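The Case for the Small Dishwasher
5/30/18

I have been putting off writing this one because every time I bring up dishwashers at a table full of people, somebody gets up to "check on the coffee" and doesn't come back. But I've now lived for 18 months with a small box of a dishwasher, the kind that sits on top of something instead of being built in under it, and I have opinions. Lots of them. So pour yourself something and let's talk about plates.

First, where I'm coming from. I grew up in a house with a big dishwasher, a real roaring monster that took every pot we owned and still had room for the dog's bowl. Then I moved to Clesden and into an apartment with a kitchen about as wide as my outstretched arms, and for years I washed everything by hand and told people I liked it. I said it was calming! I said the warm water helped me think. What I was really doing was leaving the oatmeal pot to soak until it grew a skin, and eating toast over the sink so I wouldn't have to dirty anything.

The little dishwasher came from a shop called Huttunen that does secondhand kitchen stuff over in Stiltotley, and I paid $105 for it, which I thought was a lot right up until the first evening I used it. I carried it up the stairs myself, stopping on every landing. I put it on the counter, saw that I no longer had a counter, and moved it to a table. That's the first thing I want to say in its favor and also the first thing people hold against it, so I'll start there.

It takes up space, sure

Yes, it eats your work surface. There's no way around it. A small dishwasher is small compared to a big dishwasher and enormous compared to a toaster, and if your kitchen is like mine you will feel every inch. My friends all point at it and say, "But where do you chop?" I chop next to it. I chop on a board that used to live behind the faucet and now lives on the stove when the stove is off (I know, I know).

But let's be fair about what was in that space before. I'll tell you what was in mine: dirty dishes! A pile of them, all day, every day, with a fork sliding out of the middle whenever a truck went by. The pile took up just as much room as the machine does and it smelled worse. People count the footprint of an appliance down to the last half inch and never once count the footprint of the mess it replaces. I think that's a mistake, and I think it keeps a lot of folks in small kitchens scrubbing away for no good reason.

The case against, which I have heard

My neighbor across the hall is a hand washer and proud of it, and she makes a decent argument. She says by the time I've scraped a plate and loaded it and waited through the cycle and unloaded it again, she could have washed it, dried it, put it away and watched half a show. For one plate she's right. For one plate I'd wash by hand too. But who has one plate? I cook for two most nights and for more than that when my sister's kids are in town, and by the end of dinner I've got plates, bowls, the salad thing, the spoon I tasted with and the other spoon I tasted with.

Her other argument is that I spend longer arranging things in the rack than she spends washing them. Here I have to admit she's got me a little. The rack in a small machine is picky. You can't just toss things in and lean on the door the way we did when I was a kid. Everything has a spot, and if you get the first plate wrong the last one won't go in, and then you're standing there with a wet plate in your hand, starting over.

I've come around to liking that part, though. It's a puzzle, a small one, with an answer, and at the end of a long day I don't have many of those.

How I load mine, for what it's worth

I'm not going to pretend this is science. I did go looking for advice when I first got the machine, and I found a long discussion on the Inilero kitchen board, 311 replies, where people went at each other over whether bowls should face the middle or the side. I read the whole thing in bed. I came away with no answer on bowls and a firm belief that people need hobbies, me included.

So what follows is just what works at my house.

1. Scrape, and I mean really scrape

I used to be a rinser. I rinsed everything until it was basically clean and then put it in the machine to be cleaned, and my mother did the same, and I bet her mother would have if she'd had one. I've quit. I do scrape, though, and I'm strict about it, because leafy things are the enemy. A bit of spinach that goes in on one plate will come out on three glasses. Get the spatula, get the corners, get the stuff that's hiding under the rim.

2. Pull the rack all the way out

This sounds too dumb to write down but I've watched grown adults try to feed plates into a half-open rack like they were mailing letters. Pull it out! Give yourself the room. If the machine sits on a table, lay something long and flat under the whole business, a mat or an old runner, so the rack comes out over that and the drips have somewhere to land. I went without one for the first few months and my table has the marks to prove it.

3. Line things up before you load

This is the step I'd fight for. Before a single plate goes in, I stand the dinner plates up on edge beside the machine where I can see them all. A little wooden plate stand is perfect for this, the kind people use to show off a nice platter. Mine cost next to nothing and it has earned its keep ten times over. Plates in a stack are heavy and slippery and stuck together with sauce. Plates on edge are easy to grab by the rim, one at a time, and you never have to put your thumb in anything.

It also lets you see what you've got. I have 13 plates and hardly two of them match, and some are a hair wider than the others, and knowing that before I start saves me from a lot of muttering.

4. Plates go in upright, lower edge first

Hold the plate by the side, keep it straight up and down, and set the bottom edge into the rack before you let go of anything. In a low machine the back rows tuck in under the front of the box, so you have to come in close and a bit careful or you'll knock the rim. I start with whichever plate is nearest to hand and let the others wait their turn on the stand. Go easy. A chip on a rim is forever, and I have two plates that remind me of it every morning. 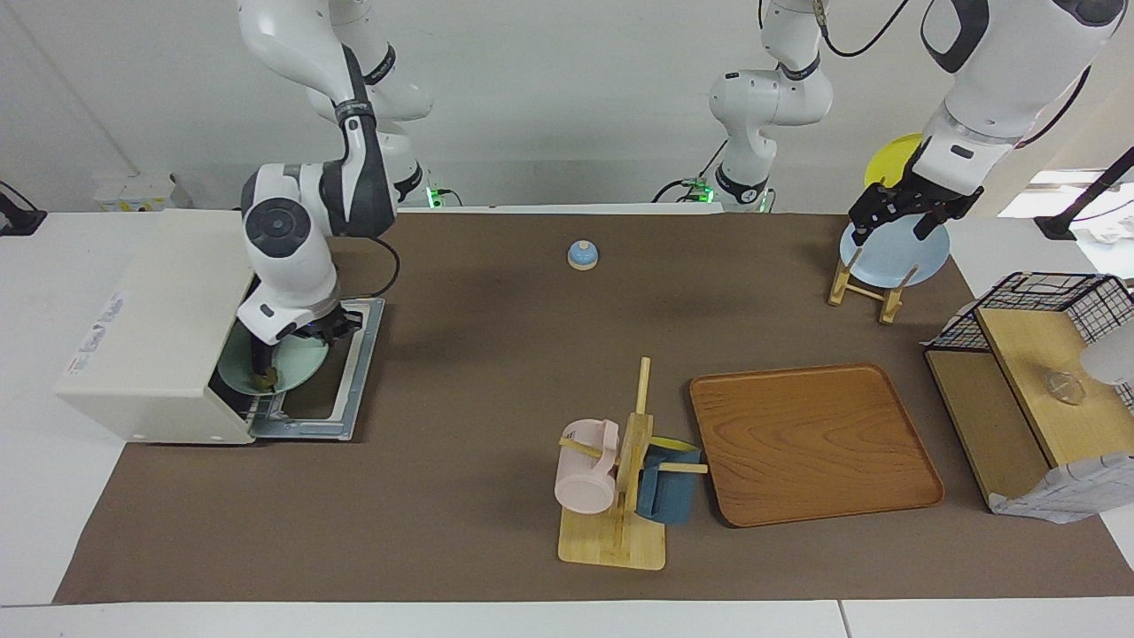
5. Leave the gaps alone

When the rack's nearly full there will be a spot that looks like it could take one more thing. Leave it be. Water has to get in there somehow. I have crammed a mug into that spot more times than I'd like to say, and each time I've taken out a mug with a crust in it and two cloudy plates to keep it company. Wash the mug by hand. Your neighbor will be thrilled.

On colored plates, since I'm here

One thing I didn't expect when I got the machine is that I'd start buying plates in colors. For years I only had white ones, on the theory that they go with everything, and what they went with mostly was every scratch and gray fork line showing up from across the room. Now when I see a single plate in pale green or blue or a good cheerful yellow for a dollar or two, I bring it home. They're easier to sort, they look nice standing up and waiting, and if one breaks I don't have a ruined set, I have a reason to go back to Huttunen.

Some people find that messy. My sister does. She has eight matching everything and a built-in dishwasher the size of a pony, and when she visits she opens my cupboard and sighs. Then she eats off the yellow one, every time.

So would I tell you to get one? If you live alone and eat mostly sandwiches, probably not. If you've got a big kitchen, get a big machine and enjoy it. But if you're in a narrow little place with a sink full of last night, and you've been telling everyone how calming it is, go measure your table. Measure the faucet too while you're at it, because the hose on mine needed an adapter and it took me three trips to get the right one.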